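Local Reporting, Session 4: Working with police call logs

Welcome back! Last time we wrote our first records requests, and plenty of you came away with replies, so now comes the fun bit: reading what the force sent you.

1. What a call log is

A call log lists every time someone rang for help and gave a particular address or street. It is a record of calls, and one fight outside a pub can bring in six of them. Keep calls, incidents and arrests in separate columns from the very start (your future self will thank you!).

Our practice file covers the car park at Plokitz, on the edge of Tondholm. It has 560 calls in it, 40 of which led to a crime report. Have a good rummage before you sort anything. Look for repeated times, odd codes and blank boxes.
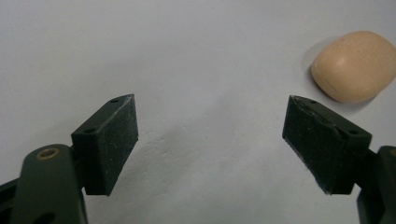 2. Finding a fair comparison

A big number on its own tells readers very little. Kawaguchi, the shopping arcade across the river, had 400 calls over the same months, but is it as busy? Does it stay open as late? Try working out calls per 1000 visitors for both places and see how the story shifts. I love this part!

3. Going back to people

Take your figures to the officers, the owners and the neighbours, and let each of them see the same sheet. Ask what the log leaves out.

For next time

Read the Stilladeo case notes and bring three questions you would put to the site manager, plus one for somebody living next door.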